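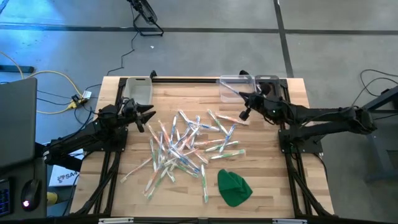 Step 1. Decide what one example is

Before you record anything, write down in one sentence where an example begins and where it ends. For our sorting task with wrapped toothbrushes the sentence is: "One example begins with both grippers open above the table and ends when one toothbrush lies in the bin of its colour and both arms are back." We wrote this sentence only after the first afternoon, and by then we had recordings of three different kinds. Some had one toothbrush, some had five, and some stopped in the air.

If your task is long, cut it into short examples. A short example is easier to repeat and easier to throw away.

Step 2. Prepare the pile

Use more objects than you need. A pile where the packages cross over each other teaches something that a neat row cannot teach. Clear wrapping is difficult for the camera, as it shines and its edge is hard to see, so please do not remove it to make your life easier if the finished system must work with wrapped objects.

Mix the colours with your hands before each group of examples. Do not put the easy ones on top. Leave one or two pieces away from the heap, so that the arm also learns to reach for an object that lies alone.

You may leave a small thing on the table which does not belong to the task, for example a piece of cloth. The operator must then ignore it in every recording. If one operator moves it away and another does not, the system receives two different answers to the same question.

Step 3. Fix the bins, then move them a little

Put the bins along the back of the table, where both arms can reach. In the first session keep them in the same position. From the second session, shift them by a few centimetres and write the new position in the session sheet. We use bins which do not look the same, one clear, one pale and one dark. With a dark bin, check in the camera view that you can still see what is inside. With a clear bin you will see the table through the bottom, and this is fine.

Step 4. Check the arms

Do this at the start of every session, also after lunch.

- Open and close each gripper three times and look if the fingertips meet.
- Move each arm slowly to the far corner of its own side. The cables must not pull.
- Bring the two arms toward the centre and stop before they touch. Remember this distance.
- Push the table lightly with your hand. If a clamp or a bolt is loose, tighten it now and record the camera check again.

Step 5. Record

Start the recorder, wait one second, then move. The grip should be close to one end of the package, because a package held in the middle often catches on the side of the bin. Lift first, and travel to the side only after the object is free from the pile. Work at an even speed. Beginners usually go very slow to the object and very fast to the bin, and the system copies this habit faithfully.

While one arm works, keep the other one open and still on its side. In the next group, change the arms. Our first set at Hodov had 152 examples with the right arm and only four with the left, and the left arm later behaved as if it had never seen a table.

If you drop the toothbrush, do not stop. Pick it up again and finish, then mark the example as "recovered". These are valuable – but only when they are marked.

Step 6. Name and sort the files

The name has three parts: the place, the session number, the example number. So Piras-04-165 is example 165 of session 4 at Piras. Do not put the result in the name. The result goes in the sheet, where it can be corrected.

We use these four results: good, recovered, failed, broken. "Failed" means the operator did not reach the goal. "Broken" means the recording itself has a fault, such as a missing camera or a delay between picture and motion. Keep the failed ones in their own folder and delete the broken ones.

Step 7. Watch them

Somebody other than the operator should watch one example in every ten, at normal speed and to the end. It is boring work, but in the Zalance set we had 566 examples marked as good, and the second person found a whole group where the green and blue bins were exchanged in the sheet.

Step 8. Stop in time

After forty minutes the operator becomes tired and the movements become smaller and less exact. Change the person, or make a break of ten minutes. Mix the pile again before you continue.

The empty session sheet and the list of results are on the Cirkovell downloads page. A version with columns for three arms should be ready in June.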